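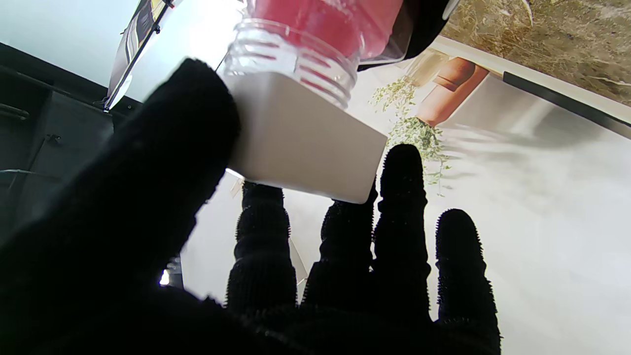
About Morkasard

Morkasard packs and repacks small consumer goods for shops and mail-order sellers. Work arrives as loose stock, mixed cartons or returns, and leaves sorted, wrapped and labelled to the customer's sheet. We handle bottles, pouches, sachets and boxed items up to 50 cm on the longest side. We do not handle glass over 4 litres, aerosols or chilled food.

The company was set up by Marlies Pichler and Everaldo Rocha, who had both worked on the filling line at Nägeli. The first contract was a repack of Milta bath products, and Milta is still a customer. The workshop moved to its present address in Zurnanach when the second bench was added.

What we pack

Clear plastic bottles with threaded necks make up most of the bench work. Coloured contents are checked against a white background, with the bottle upright and then inverted. Caps are tightened by hand and checked again after the cartons have stood overnight. Any bottle with a mark on the thread is set aside and listed on the return note.

Soft packs are handled on a separate bench. Clear film shows every crease, so packs are laid flat in one layer before they go into the inner carton. A fold across the front is accepted if the label can be read through it. A fold that reaches the seal is not. Standard inner cartons hold 50 or 100 packs, depending on thickness.
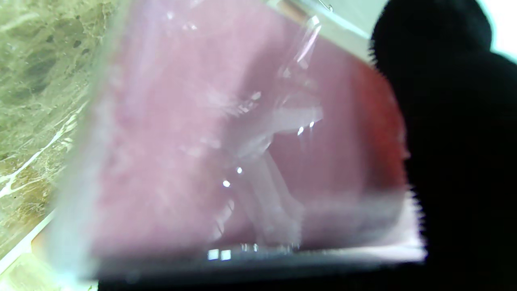

Zurnanach, April 23, 2018

The soft-pack bench now takes pink and red goods in clear wrap as a regular line. Elfriede Egger is responsible for the bench and for the sample shelf. Customers sending a new colour should include one sealed reference pack, which we keep until the order is closed.

Orders and samples

Rasa Tamošiūnaitė prepares quotations. Please state the pack dimensions, the quantity, the film type if known, and whether the goods are to be counted or weighed. Stock is booked in by Theresia Wieser, weekday mornings only. Mark all cartons with your order number and "Bench 2" for soft packs.

Postal address: Morkasard, Box 2517, Zurnanach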